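Planning Software Should Be Able to Say Why It Stopped

The quality of a robot's planning software is usually judged by how often the task is completed. In our view at the Mekstead group, that measure has been given too much weight, and the quality of the record left behind when a task is not completed has been given too little. 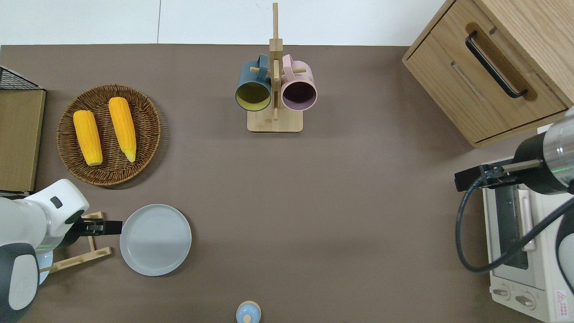 Over the past year our group has maintained the planning layer for a two-arm kitchen bench at the Celtalden site. The planner, called Dukora, receives a list of objects and poses from the perception module and returns a sequence of motions for each arm. Until April it also returned a single status word at the end of each run. The word was either "done" or "failed," and the log held 1400 entries of this kind before anyone on the team asked what could be learned from them. Very little could be. A missed grasp on a mug handle and a plate pose that arrived too late were recorded in the same way.

The case for a short status is a reasonable one. Control loops must be fast, and code that stops to explain itself can miss its deadline. Engineers who work close to the hardware are right to guard against this. The argument applies to the controller, however, and it has been extended to the planner out of habit. A planner that takes 2 seconds to choose a path for a plate has ample time to write down which paths it rejected.

We therefore propose that a planner should report 3 things whenever it gives up: the last state of the world it believed in, the constraint that could not be met, and the age of the perception data it was using. The third item is the one most often left out. Dish racks and mug trees are difficult for perception. Thin slats and short pegs leave gaps in the depth data, and one object hides part of another. When an arm passes in front of a rack, the pose of whatever is behind it may not be refreshed until the arm has moved away. A planner that treats this old pose as current will produce a correct plan for a table that no longer exists.

Two arms make the matter more pressing. Each arm is an obstacle to the other and also blocks its view. In our older logs, a stop caused by the shared workspace was charged to whichever arm happened to be moving. Several weeks were spent tuning the grasp settings of an arm whose grasps were sound.

Our replay tool, Radu, now reads the longer reports and rebuilds the planner's view of the bench for the 10 cycles before a stop. It is a plain tool with a slow interface - it still cannot load two sessions side by side - and it has changed our weekly review more than any gain in planning speed. Discussion used to begin with opinions about the gripper. It now begins with the record.

There is a cost. The reports take up storage, the message format must be kept stable across releases, and new staff need time to learn to read them. We consider these costs modest and would ask other groups to publish their stop reports along with their success rates.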